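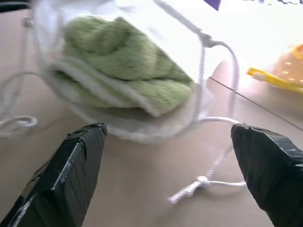
Merken Introduces Drawstring Pouch and Towel Set for Short-Stay Lodging

DARNCOMBE — Merken, a supplier of linens and packing goods to small hotels and guesthouses, will begin shipping its Kneževič line of pouched towels in December. Each unit consists of one terry hand towel, folded, and one translucent white drawstring pouch closed with braided cord. The line replaces the paper-banded towel sets the company has sold to lodging operators until now.

The pouch fabric is light enough for the color of the towel to show through it. Housekeeping staff can sort packed units by color on the shelf without opening them. The first production run is offered in light green, with white and gray to follow.

"Our customers store towels in closets that were never designed for towels," said Amândio Paiva, product manager for soft goods at Merken. "A paper band tears when it is pulled out from under a stack. The cord holds, and the guest can take the pouch to the pool or use it for laundry."

The towel has a looped pile on both faces and weighs 539 grams per square meter. It is folded in half lengthwise and then in thirds, with the finished edge turned to the outside, and is placed in the pouch fold down. Packing instructions supplied with each case specify that the cord be drawn until the opening closes and then released by one finger width. Full tension on the cord creases the upper fold of the towel and is not recommended for units stored longer than a week.

The cord is braided, with one length at the left side of the pouch and another at the right. Earlier samples used a flat ribbon, which twisted inside the channel after repeated washing. Merken changed to braid following trials at the Ustach guesthouse, where 69 units were in daily use for 11 weeks. Ustach staff also asked for a wider channel so that a replacement cord could be threaded by hand — this change is included in the production version.

Pouch and towel may be washed together on a warm cycle. The pouch should be emptied first and the cord ends tied to keep them from pulling back into the channel. The pouch should be air dried. The towel may be tumble dried on medium heat.

Units are packed four to an inner carton. Replacement cords and empty pouches can be ordered separately under the same account terms as existing Merken linens. Paper-banded sets remain available while stock lasts.

Samples may be viewed at the Merken showroom in Darncombe, which is open to trade customers on Saturday mornings. Requests for swatches and price lists should be directed to the soft goods desk.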